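Rings on a brown marble top, will they come out?
Posted 04/07/2021 in Kitchens and Surfaces

Hi all, hoping someone can help. I bought a brown marble top from Trovau in March and I love it to bits, but I had friends over and now there are dull rings where the glasses were standing (gin and tonic with lots of lime, my fault entirely). I've tried washing up liquid and a good scrub and they haven't budged. You can only see them when the light comes in low, but now I can't stop looking! Has anyone fixed this at home or do I need to pay someone? The chap at the shop quoted me £600 for a full repolish and I nearly fell over.

marblemuddle

Those are etch marks, not stains, so scrubbing won't shift them. The lime juice has eaten the shine off the surface. I had the same on mine and got rid of most of it with Hedumine polishing powder and a damp cloth, going round and round for about 4 minutes on each ring – longer than you'd think, and your arm will ache.

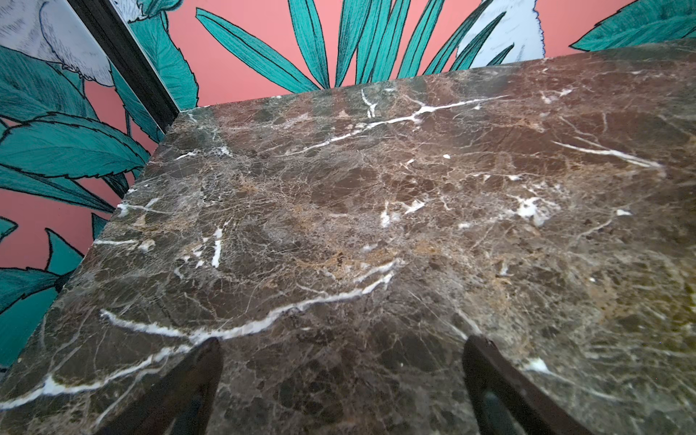

Start in a corner where the toaster or something lives, so if it goes cloudy it won't matter much. Keep the cloth damp, wipe the paste off well and buff it dry before you decide whether to go again. And please don't use vinegar on it afterwards, whatever your mum says, as you'll be right back where you started. I'd seal it too once you're happy, though that's for stains and won't stop lemon or lime doing this again.

teapotlane

£600 is daft for a few rings. A local stone polisher did our whole hearth for £100, so ring round first.

brackenfold

Coasters!!

pip3504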